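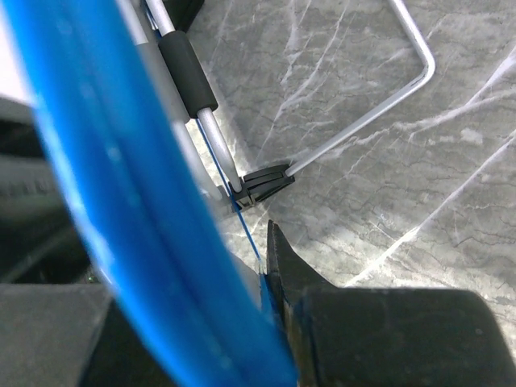
Site visit notes: handling of thin and flexible parts
Module handout, week 7

These notes cover the Monday visit to the Duvar workshop and the demonstration given there by Kalkidan Zeleke. Read them before the tutorial. The worksheet at the end is to be handed in to Alby Tapsell.

1. Purpose of the visit

Weeks 1 to 6 dealt with rigid blocks held between parallel jaws. In those exercises the part keeps its shape, and its position can be described by six numbers. The demonstration dealt with parts for which this is not enough: rods, bent wire, cord and tubing, often joined to one another. Such a part may be stiff along one section and slack along the next. Its shape depends on where it is held.

2. Layout of the session

The session ran in two halves. In the first, the operator guided the arm by hand control and the motion was recorded. In the second, the recorded motions were replayed and compared with the operator's intention. The software used for recording is called Fonia; the one used for replay and marking up is Ajayi. You do not need to know the menus of either. You do need to know what is stored: joint angles, jaw opening, and the view from the small camera at the wrist, all on one clock.

The figures given on the day were as follows.

Recorded attempts on thin parts: 1,518
Attempts set aside for testing: 900
Target for the end of term: 2,000

The test set is not to be used for tuning. Several groups asked about this. The answer is the same as for the written coursework.

3. The wrist view

The wrist camera moves with the jaws, so the jaw tip stays in nearly the same part of the view while the work moves past it. This makes small errors of approach easy to see. It has three costs which you should be able to state.

(a) Near objects are blurred. A tube passing close to the lens can fill much of the view with soft edges while a rod further off is sharp.

(b) Near objects hide far ones. In a view with a bright blue tube across the left half, whatever lies behind the tube cannot be used to plan the approach.

(c) Pale, thin metal is hard to separate from a pale surface. Bent silver wire over veined grey marble is a fair case: the veins are streaks of similar brightness, and a simple edge finder will return both. Highlights help on a straight rod and mislead on a bend.

Zeleke's advice was to look first for the dark features. A black foam sleeve on a rod, or a black ribbed clip where rod and wire meet, gives a firm reference against grey. The wire can then be followed outwards from the clip.

4. Cord close to the jaw

A thin string beside the jaw tip needs separate treatment. From a single view it may not be possible to say whether the string lies in front of the tip, behind it, or against it. The rule used at Duvar is to treat the string as touching until a second view shows a gap. The jaw is not closed before then. Moving the wrist a few millimetres sideways usually gives the second view.

Note that a string which looks straight in one view may be slack in depth.

5. Terms

Approach: the path from clear space to the point where the jaws could close.
Occlusion: the hiding of one object by another.
Reference feature: a part of the object that can be found again in a later view.

6. Worksheet

Sketch two approaches to a clip joining a rod and a bent wire, one from the rod side and one from the wire side. Mark on each where occlusion is worst. State which one you would record first, and give the jaw opening you would start from. One page, drawn by hand or printed. Flelonent kits may be signed out from the lab for this until the end of July.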